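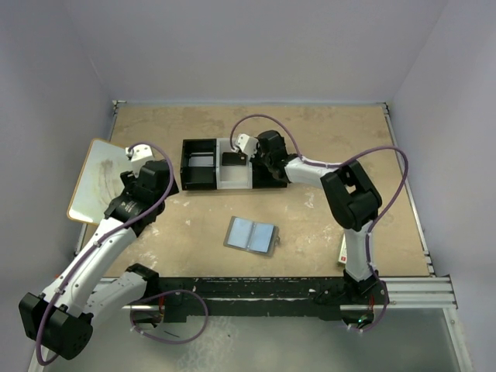

The two-arm cell at Endance's Pistberg workshop, with the sorting tray at the back of the table.

Pistberg sorting cell back on after cable work

The small two-arm cell at Endance's Pistberg workshop is running again after a stop of 7 working days. Cause of the trouble – a cable on the left arm, rubbing where it passed the lower joint.

The fault first showed in March as a short dropout at the wrist. Arm would freeze, come back, freeze again. Staff swapped the gripper motor first, which cost a morning and changed nothing. The worn patch was found later, under a clip that had been pulled too tight.

Both arms have now been re-cabled. The purple cable is clipped along the white links of the left arm with more slack left at the base, and on the right arm it goes up in a high loop behind the gripper before dropping down to the mount. Endance says the loops look untidy but will stay. The old routing was neater and it was the old routing that wore through.

The cell had done 1,617 hours when it was stopped. Clips will now be checked every 400, and the whole cable changed if there is any shine or flattening on the outer skin. Until now there was no set interval at all, just a look over when someone had the covers off.

Other jobs done while the power was down:

Bolts on the front rail checked and re-marked. Two were loose, both on the left base.

White finger pieces taken off both grippers, cleaned and refitted. A spare pair is on order from Grerkow.

Zero positions set again for every joint. This took longer than the cable did, as the right elbow would not hold its first setting and had to be done three times.

The tabletop has been left as it is. The tan board is well marked by now, white scuffs and dark stains all over, and there was talk of a new one. Price came back at 75 euros from Akbulut, cut to size, but changing it means lifting the tray and setting the pick heights again. That has been put off untill the summer shutdown.

The cell moves small flat parts in and out of a tray with several compartments, one arm working from each side. The trial after the repair used the same tray and the same programme as before, at half speed for the first shift and then full. No dropouts logged so far on either arm.

One job is still open. The left arm's cable comes out in a wide loop over the front before it goes down below the rail, and anyone leaning in could catch it with a sleeve. A guide bracket is being drawn up and should be fitted at the next check. In the mean time staff are asked to reach in from the right hand side only, and to switch off at the wall first.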